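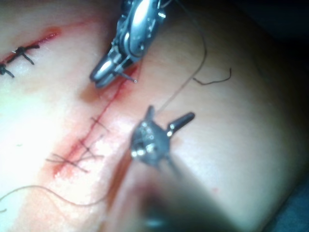 # flenda-suture

2 min read

Wrist-camera episodes of suturing, recorded on a two-armed rig in the back half of the Prirkeck shared workshop, between the lathe and a kayak that has been "nearly finished" for as long as I've paid dues.

Maintainer: Dwight Lévesque. Last touched June 27, 2018.

## What's in it

- 658 episodes, one folder each
- video from the small camera at the gripper wrist
- joint positions and jaw angle for both arms, as CSV
- `notes.txt`, where I wrote something down. Spelling not guaranteed.

An episode is one attempt at one stitch. Failed attempts are kept and marked `fail`. There are 190 of those, and I'd call the rate respectable for a man trained in HVAC.

## The rig

The arms are cable-driven and hang off a frame I welded from Bergeron shelving. The controller is called Vallmont, after the street where I found its power supply. Cables stretch. I re-tension every 13 episodes, or when the jaws start closing on a spot beside the needle, whichever annoys me first.

## Known problems

- Glare. The work lamp blows out pale patches on the tissue, and thin pale thread vanishes into them. Dark thread survives better. A diffuser is planned for September.
- The near instrument's shaft sits very close to the lens and comes out as a big dark blur. Mask it or learn to love it.
- Old thread ends stay on the surface between episodes. Your detector will find them fascinating.
- Stitch style isn't consistent within an incision. Don't train a style classifier and then write to me.
- Timestamps in the early folders drift. `fix_time.py` helps a bit.

## Use

```
python load.py --episode 0042 --arm both
```

Needs Python 3. Windows may work; the workshop PC has opinions.

Free for any non-clinical use. Please do not sew up a person with this.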